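From: Caroline Ogola
To: Omley Automation Forum members
Subject: Re: [omley-forum] Open day at the Wimau laboratory - arrangements and program
Date: August 2024

Dear members,

Thank you to all who replied to the first notice. I am answering the questions raised by Mr. Henriques on the list, as several members have written to me privately with the same points. His message is quoted first, and my replies follow.

Tomás Henriques wrote:

> Dear Ms. Ogola,
>
> I attended the May visit to Bautista and found it useful, although much of
> the time was spent in a meeting room with slides. Before I ask my employer
> to release two of us for the Wimau open day, I would be grateful for
> answers to the following.
>
> Will the machines be running while we are there, or is this a static
> display? Will the tasks be ones prepared for visitors, or the ordinary work
> of the laboratory? Our own interest is in mixed retail goods, and in soft
> packaging above all. We have had little success with it at our site.
>
> May we bring our own items? And is there a limit on numbers? I understand
> that the May visit was oversubscribed.
>
> With regards,
> Tomás Henriques
> Maline Packing Services

On the first point, the machines will be running. The host, Dr. Mirjam Hauser, has confirmed that two-arm handling will be demonstrated throughout the day, with short breaks between sessions. There will be one introductory talk, limited to 14 minutes, and no other slides.

On the second point, the tasks belong to the laboratory's ordinary program. Mr. Villanueva and I went to Wimau to agree on the arrangements, and we asked that members be shown the same work the staff carry out on other days. Dr. Hauser agreed to this readily. Members should therefore expect failed grasps as well as successful ones, and the staff are willing to discuss both.

Soft packaging has a prominent place in the demonstration. The goods on the table are snack bags of the kind sold in any grocery store, among them a bright green chip bag and an orange one, together with a crumpled white plastic bag with a loop handle. The two arms share one tabletop and can reach across each other near the middle, so a good part of the discussion will concern how their movements are kept from interfering. One of the grippers carries a small wrist camera, and Dr. Hauser will speak about what a camera in that position can and cannot contribute when the packaging is shiny or creased.

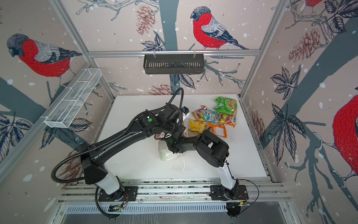
Each session will last long enough for questions. We ask that members hold them until the arms have been stopped, as the operator will be attending to the equipment and should not be distracted. Members may stand at the front of the enclosure, behind the floor line, and may not reach over the rails or touch the cables at any time. Photographs are permitted without flash.

On the third point, members may bring items of their own, subject to the following conditions:

Items must be sealed, unbroken and light enough to be held comfortably in one hand.
Glass, liquids and aerosols will not be accepted.
Each organization may submit up to 2 items, labeled with its name, at the reception desk on arrival.
The laboratory will decide which items are tried and cannot promise that all of them will be.

Items will be returned at the end of the day. The laboratory cannot replace goods that are damaged in handling, and members should choose what they bring with this in mind.

On the fourth point, attendance is limited to 100 persons by the fire regulations for the building. The forum now has 187 members on this list, and places will be given in the order in which requests are received. Organizations wishing to send more than one person should state this in a single message - separate requests from the same address cause delay. Mr. Henriques's request for two places has been entered.

Requests should be sent to Jocelyn Macapagal at the forum office, not to this list. Please include the full name of each visitor as it appears on an identity document, any access needs, and whether a parking space is required. Visitors arriving by train should use the Omley station exit on the north side, where signs will be posted.

A written account of the May visit to Bautista is still being prepared by Mr. Villanueva and will be sent to members separately. Corrections to the list of those who attended should reach him directly.

Yours sincerely,

Caroline Ogola
Visits Coordinator
Omley Automation Forum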